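**Bench help wanted: small parts sorting and testing, part time, starting soon**

Hi! I'm Jaanus Laur and I run Wimau, a two-room repair and parts shop on the back side of the Skivska building. We fix pinball machines, ticket dispensers, old jukeboxes, coin doors, the odd vending machine if it's interesting enough. Mostly it's me and Urmas Priedītis, who does the cabinets and the woodwork and has no patience at all for anything smaller than his thumb. So I need a person who does.

In April we bought out the stock of a shop called Nollodura that was closing down. It came in 50 crates, and I'd say I was thrilled for the first two of them. There are coils, solenoids, flipper parts, microswitches, lamp sockets, bags of screws in every thread you can think of (and a few you can't), and very little of it is labeled the way I'd label it. There's good stuff in there that people email me about every week and I can't sell it because I don't know where it is or if it works.

What I'm looking for is someone to sit at the bench with me two afternoons a week and go through it all, crate by crate. You'd take a part out, clean it up, figure out what it is, test it, bag it, write the label and put it in the right drawer. Then the next one. If that sounds dreadful, it probably would be for you! If it sounds like a nice quiet afternoon with the radio on, please keep reading.
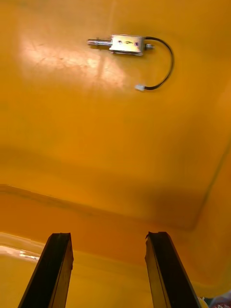
Solenoids are where you'd start, and I've got a whole system for those. First you move the plunger by hand and feel for grit, then you put the meter on the coil, then you give it power from the bench supply in short bursts and listen. You get to know the sound of a good one really fast. The small push-pull kind are my favorites, with the shiny plunger sticking out one side of a metal housing, a thin black wire and a little white connector on the end. Please look hard at the connector before you plug anything into anything, and pull gently on the wire where it comes out of the body (gently!!). We write the resistance on the bag along with the plunger type and the connector, and if there's a marking on the housing you copy it down exactly as it reads, even if it makes no sense to you. A half-readable marking gets a question mark and goes in my tray, and I look it up at night with a cup of tea. I like that part too much to give it away.

After solenoids it's switches, then motors, then whatever's in the crates I've been avoiding.

You don't need a diploma and you don't need to know pinball. I can teach you the meter in an afternoon. What I can't teach is the bit where you care whether a screw goes in the M3 drawer or the one next to it. Good close-up eyesight (glasses are fine, I wear two pairs), steady hands, and handwriting that Urmas can read. If you've soldered before, great, there's always a wire that needs putting back on. If you haven't and want to learn, also great.

Some practical things. The pay is hourly, paid every second week, and we'll talk about the rate when you come by, depending on what you've done before. The contract runs until the crates are empty, and if we get along I'd love to keep you on for the Mägi job in the fall, a full arcade restoration with 13 machines and more wiring than I want to think about. We're up one flight of stairs with no elevator, I'm afraid. There's a decent window by the bench, a kettle, and a shop dog on some days, so tell me if you're allergic. Students, retired people, people with another job, all fine by me. Afternoons are flexible as long as we pick them a week ahead.

To apply, just write me a few lines by email or drop a note in the shop mailbox. No resume needed. Tell me about something small you took apart and whether you got it back together, and which afternoons suit you. I'll answer everybody, though it might take me a few days if I'm elbow-deep in a jukebox. Come and see the bench before you decide anything, the door with the green bell, ring twice.

Jaanus
Wimau, 8 May 2021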